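Search this site... Go

Category: Datasets > Garden & Outdoor Tools
Print this page | E-mail this to a friend

# Skinach garden tools, README

Hand tools sorted and laid out on a table, 2,000 stills in all. Put together by Lộc Mạch for the Lodley shed list. Quick notes, will tidy up later.

## What's in it

Mostly sickles, curved steel blade, pale wooden handle. Also a small trowel (yellow handle, light teal blade), a potted artificial plant with red blossoms, seed packets, wire mesh basket. Backdrop is the butterfly wallpaper throughout, marble-pattern top.

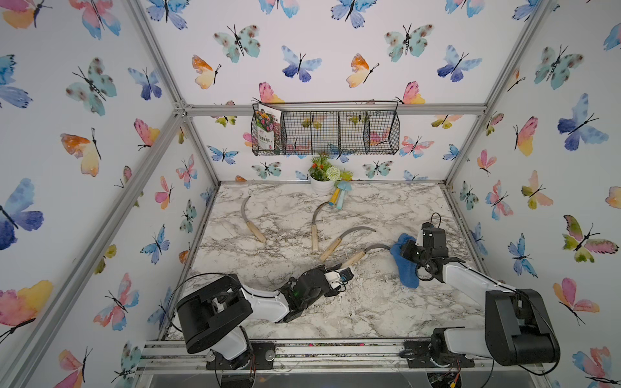

## Folders

- `laid_out/` tools on the table, any angle
- `put_away/` after tidying
- `odd/` 19 stills I couldn't place, have a look

## Labels

One line per tool: name, which way the handle points, blade left or right. Sickles overlapping = label both. Plant is always `plant`, never `flower`. Seperate label for the seed packet, don't lump it in with the basket.

## Known problems

Blade direction wrong in 11 files, fixed in version 2. Handle labels in `put_away/` not checkd since March.

Print | E-mail

Tags: sickles, trowels, gardening, tidying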